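In Defense of the Small-Town Scorebook

My father kept the scorebook for our Hinau summer league team when I was a kid, and he kept it in pencil, with a second pencil behind his ear in case the first one gave out. I thought of him last January when the league sent around a letter saying that paper books were being retired and that every game from now on would be scored on a tablet. I have been chewing on that letter ever since, and I suppose it's time I got it out of my system.

Let me say right off that the tablet is a fine thing. I've used it. You tap where the ball went, you tap who threw it where, and the grandparents in another state can follow along from their kitchen (mine would have loved that, bless them, though they'd have called me every inning to ask what the symbols meant). It adds up the batting averages for you, and it never forgets who is supposed to be up next, which I have done more times than I care to admit, once with the bases loaded.

But a scorebook is a different sort of animal. When you sit down with a paper book you have to watch the whole game, even the slow parts, even the third pitching change on a hot evening when the kids in right field are picking clover. You learn to write small. You learn that a ground ball to short can be a hit or an error depending on who is sitting next to you, and you learn to make up your mind and stand by it when somebody's mother comes down the bleachers to discuss the matter. 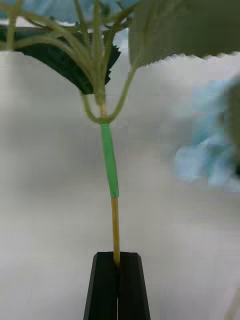

Papadopoulos

I still have the book from the summer we played Silska for the county title. We lost by 2 runs, and I can tell you just how it happened, inning by inning, because my father wrote it all down. There's a smudge in the fifth where it started to sprinkle and he kept going. There's a little star beside a catch in left field that didn't change a thing in the final score, and I made that catch, and he never said a word to me about it on the ride home. I found the star years later, when I was cleaning out the hall closet. You can guess how long I sat on the floor with that book open on my knees!

Now, I know what some of you will say. The books get lost, the handwriting is terrible, and half the time the totals don't match from one team's book to the other's. All true. Our own field hut has a shelf of them, and I'd be surprised if anybody has opened the older ones in my lifetime except me and the mice. A record nobody can read isn't much of a record, and I grant that the tablet people have a point there.

What I'd ask for is pretty modest. Let the tablet be the official score, and let each team keep a paper book on the bench too, for anyone who wants to learn. Give it to the kid with the sprained ankle, or the little sister who comes to every game and has 57 questions by the second inning. Teach her what a backward K means and watch how she leans in after that. She may never play an inning herself and she'll still know the game better than most of the people in the stands, me included on my bad days.

A new book costs less than a pizza, and one of them will carry a team through a whole season with pages left over for the playoffs. I bought 5 this spring with my own money, and I've given away all but one. If you'd like the last, I'm usually on the third-base side, under the tree, and I'll throw in a pencil.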